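Oct 2, 2023

Kitchen dishes, continued. Uzma and me on grippers, Ladan checking uploads, Kobe in and out.

Good day! Best one on this task so far I think, and I want to get it down before I forget what we changed.

Total for the dish task stands at 1,974 episodes as of this morning's sync, of which Ladan has passed 503 as clean end to end. I know that ratio looks grim on paper. Most of the rejects are from the first batches, where we were all still learning how fast to move, and Ladan is being strict on purpose. She bounces anything where tracking drops while the fingers are closed. Agreed with her on that, we had the opposite policy on the Clestirix set and paid for it in training.

Changes to the protocol, so they're in one place:

- Approach to plates is now from the rim, one finger inside, one outside, and no sliding the plate to the counter edge first. The sliding trick is quick for a person, but the policy picked it up as "push everything" and we spent a whole afternoon watching it shove plates around in eval.
- Pause before closing. I was counting to one in my head, Uzma just breathes out, both look fine in the traces.
- Stacks are allowed to be messy. Mixed sizes, mixed depth, whatever comes out of the cupboard. Joris wanted matched sets for the baseline and I see why, but the matched-set policy fell apart the first time it met a soup bowl.
- Leave the background alone. No tidying of bottles between episodes, and no deliberate shuffling either. We shuffle once per block and write down that we did it.

Two-handed episodes are the part I'm really excited about. The second gripper makes you slow down, and it makes you think about what your other hand is for, which I never do when I'm putting dishes away at home. Uzma is much better at this than I am. Her left hand is already where it needs to be when the right one closes. Mine hovers. I watched a few of hers back to back over lunch and they are lovely, smooth all the way through, and I'd like to weight them up a little if Joris doesn't object.

Bowls are still the hard case. A nested stack has several rims close together and the fingers have to take the one you want and leave its neighbors alone. Opening wider helps on the way in but then you've got more distance to close, and any wobble of the wrist shows up at the tip. I tried going in wide and narrowing just above the rim, as a two-step thing. Feels more natural. Whether the policy likes it is another matter – we'll know after the next run on Dijkstra (the training box, for Riet, who asked me twice last time what I meant by that).

Glossy white glaze is also a nuisance for depth. Kobe's idea is to skip depth on this task completely and see what the wrist view alone gets us. I was against it and now I'm coming round, because the edges are very readable in color even when the inside of the bowl is one big smooth nothing. He's going to run it on a 200-episode subset so it doesn't cost us much to find out.

Patterned cloth under the dishes stays. I half expected it to confuse things but tracking loves it, so many corners to hold on to. Drift on bare counter was worse in every block we compared. Next question is whether we've made it dependent on the cloth, so a block with the cloth pulled off goes on the list.

Small stuff: right gripper trigger is a bit stiff, not enough to matter but I notice it by the end of a block. Grornomitz exporter still writes the left and right streams with swapped names if you start the left one first. Start right, then left, until Kobe patches it. Clock offset between the two was fine all day.

Did 52 episodes before we stopped. Ladan had looked at nearly all of them by the time I'd packed up and she sounded cheerful, so I'm taking that as a result.

To do
- cloth-off block
- ask Riet about more deep bowls, and something with a handle
- Uzma to write three lines on what her left hand is doing, for the new people
- two-step close: tag those episodes so we can pull them out later
- send Joris the rim-grasp clips 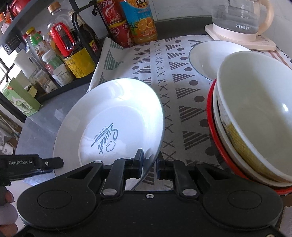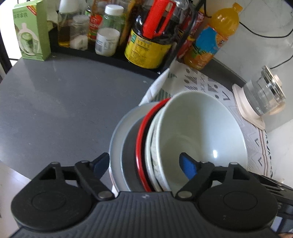

Wrist views. First one: right finger outside the rim of the bakery plate, left finger over the inner side, second gripper in from the left. Second one: fingers open wide at the nested bowls.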